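Ralteo Help Desk
Home
My tickets
Knowledge base
Ticket: Map search puts parish in wrong county, record links go to wrong archive
Status: Open - waiting on supplier
Product: Nusgate place-name lookup
Opened by: Cường Nông
Assigned to: Hạnh Doãn

Cường Nông wrote:

Opened Jul 14, 2025. I run the family history pages for the Skudumard local history site. We use your lookup so that a reader can type the name of a parish and get a map, the county it belonged to, and a link to wherever the registers are kept. Since the June update the parish of Skudumard St. Mary comes up in the wrong county. The pin on the map is right. The county is wrong, and so is the archive link, which sends people to a record office that has never held a page of our registers.

I had two emails from readers before I noticed it myself. One of them had already paid for a search at the wrong office and was told, politely, that there was nothing to search.

I've read your release note. It says the update "improved historical county matching." I would like to know how it was tested, and against what.

Hạnh Doãn wrote:

Hi Cường, thanks for the report, and I'm sorry about the reader who paid for a search. I can reproduce it. Typing "Skudumard St Mary" returns the wrong county on the live site and on our test copy.

Could you please try these and tell me what you see:

Clear the saved lookups in your Nusgate settings page (Settings, then Stored results, then Clear all).
Search again with the period after "St." and without it.
Search with the year box set to 1850 and then with it left blank.

Cường Nông wrote:

Done. I don't see how stored results on my end could matter if you get the same thing on yours, but I cleared them.

With the period, year blank: wrong county, wrong archive.
Without the period, year blank: same.
With the period, 1850: right county, wrong archive.
Without the period, 1850: "No place found."

So that's now more than one fault. The last one worries me more than the first. A reader who gets "No place found" will assume the parish didn't exist in 1850, and it most certainly did. There's a churchyard full of people who would disagree.

Hạnh Doãn wrote:

That's useful, thank you. The period problem is separate and I've split it into its own ticket, linked on the right. It looks like the year filter is matching the name exactly and the plain search isn't.

On the county: the boundary in your area was moved in the nineteenth century and the parish went from one county to the other. The lookup keeps a row for each period. I think the June update started reading the rows in a different order, so a blank year now picks up the oldest row. Before June it picked the newest.

Can you confirm which county you'd expect for a blank year?

Cường Nông wrote:

The modern one. Anyone who leaves the year blank either doesn't know the year or wants to know where the place is now. Your own help page says as much, under "Leaving the year empty."

I'm not convinced the row order is the whole story, though. If it were, every parish that was moved along with ours would be wrong too. I tried the next one over, Từ. Some of its farms were moved in the same act and the church went with them. It comes up perfectly, county and archive both.

So what's different about ours?

Hạnh Doãn wrote:

Fair question, and I don't have an answer yet. Từ has the same kind of rows as yours. I'm going to pull both sets and compare them side by side. Leaving this with me for the day.

Cường Nông wrote:

While you're doing that, may I suggest looking at the archive link on its own? The county came right when I put 1850 in, and the archive still didn't. If the archive were worked out from the county, the two would go right and wrong together. They don't.

Our registers are in the county record office up to the end of the old books. The later ones were still in the church safe until the roof work, and then they went to the same office. The poor law papers are elsewhere, and so are the hospital admission books, which are partly closed to readers anyway. I don't expect your lookup to know all that. I expect it not to name a place that holds none of it.

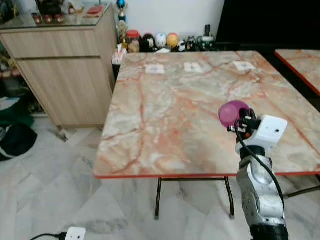
Attachment 1 of 1 - three papers toward the back of the table

Hạnh Doãn wrote:

You were right that the archive link is looked up on its own. It doesn't use the county at all. It uses a parish reference number and goes to a separate list.

Result of the comparison:

Từ: all rows carry the same parish number, and the number is in the archive list. Works.
Skudumard St. Mary: the older row and the newer row carry different parish numbers. The one the lookup is using is 145. In the archive list, 145 belongs to a parish with nearly the same name in the other county. That's why the link goes where it goes.

I've put a correction through on the test copy. Please try it there when you get a chance. You'll need to sign in with your usual name.

Cường Nông wrote:

Tried it. On the test copy, with the period and a blank year, the county is right and the archive is right. With 1850 in the year box the county is right and the archive is blank.

Blank is better than wrong, I'll give you that. But it's still not fixed, and I'd rather this wasn't closed as if it were. Your last ticket with me (the one about the map of the old turnpikes) was marked Solved while the map was still upside down in the print view.

I also have a question about the number. How did two parishes come to share it? If somebody typed it in by hand, there will be others. If a script did it, there will be a lot of others.

Hạnh Doãn wrote:

Understood, I'm keeping it open and I've taken off the automatic close.

About the number - the archive list comes from a supplier, and we merge it with our own place list. In June the merge was changed so that it would accept a near match on the name when the number was missing. Your older row had no number, so the merge filled one in from the closest name it could find. That was a script.

We're running a check now for every row that was filled in this way. Until it's finished I can't say how many places are affected, and I don't want to guess.

Cường Nông wrote:

A near match on the name. In a country where every other church is St. Mary.

I don't mean to be rude, and you've been quicker with this than I expected. But I can't see how anybody who has ever looked for an ancestor would sign off on that. People follow these links. They write letters to record offices, they drive there, they book a seat in the reading room. Some will conclude that a family never lived in the parish because the wrong office couldn't find a baptism. That sort of error ends up in printed family trees and stays there.

What do you suggest I tell readers in the meantime? At present I've taken the lookup off our parish page and put up a plain list of addresses, which I typed myself.

Hạnh Doãn wrote:

I think the plain list is the right thing for now. If you'd like to put the lookup back before we're done, you can switch off only the archive link and keep the map and county:

Go to Settings, then Page display.
Untick "Show where records are held."
Save, then reload the page that has the lookup on it.

The map pin was never affected. The county is correct on the live site too as of this afternoon. I moved that part of the fix across early, as it didn't depend on the supplier's list.

Cường Nông wrote:

I've checked the live site. County is right with a blank year and with 1850. The missing period still gives "No place found" but I see that's on the other ticket. I've put the map back and left the archive link off.

I went through the rest of our parishes as well. Two have an archive link I'd call doubtful. One is a chapel that has been given the registers of the mother church, and that might be defensible. The other is a hamlet that never had a church of its own, and the lookup says its registers begin in 1602. I'd be interested to see them.

I've sent both names through the correction form so they don't get lost in here.

Hạnh Doãn wrote:

Thank you, both received. The hamlet is one of the rows the merge filled in, so the check would have caught it. The chapel isn't, and I think that one came to us that way from the supplier. I've asked them.

Where things stand:

County for a blank year: fixed on the live site.
Wrong archive for Skudumard St. Mary: link removed on the live site, correct link to follow once the supplier confirms the parish number for the older row.
Near matching on names: switched off. Rows with no number will show no archive until a person has looked at them.
Search without the period: separate ticket, still open.

I've also asked for the release note to be reworded.

Cường Nông wrote:

Reworded to say what?

Hạnh Doãn wrote:

That the June update caused wrong archive links for some parishes and that anyone who used one between the update and now should check it with the record office. It will go at the top of the lookup page as well as in the notes.

Cường Nông wrote:

Good. I'll believe it when it's up, but good. Please leave this open until the 1850 search gives an archive, and the correct one. I'll look again when you tell me the supplier has answered.

Ticket history
Status changed from New to Open
Linked ticket added: "Year filter fails when period is missing from St."
Automatic close turned off by Hạnh Doãn
Status changed from Open to Open - waiting on supplier

Was this page helpful?
Yes
No
Sign in to add a reply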